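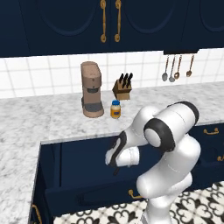 Navy cabinets, marble counter, tan coffee maker.

To: Piltotden Media Watch list
Date: March 18, 2024
Subject: Re: Brallex segment on the ballot measure

> Did anyone else catch the Brallex morning show? The host spent 24 minutes
> on the school bond and had two guests, both in favor. I'd like us to
> file a complaint with the station.

I watched the whole thing last night. Your time is right, and so is the guest count. I would add that the host read the campaign's donation address on air and left out that Jultel, the show's main sponsor, gave money to the yes side in November.

I don't think a complaint to the station will do much. We sent one over the Gunawan interview and got a form letter back.

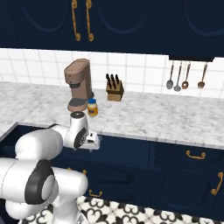
A better use of our time is a public letter with names on it. We have 981 people on this list. If 40 of them sign, the local paper will probably run it. The letter should stick to what was said on the show and ask for one guest from the no side before the vote.

I can write a draft. Please keep replies on the list so there is one thread to work from.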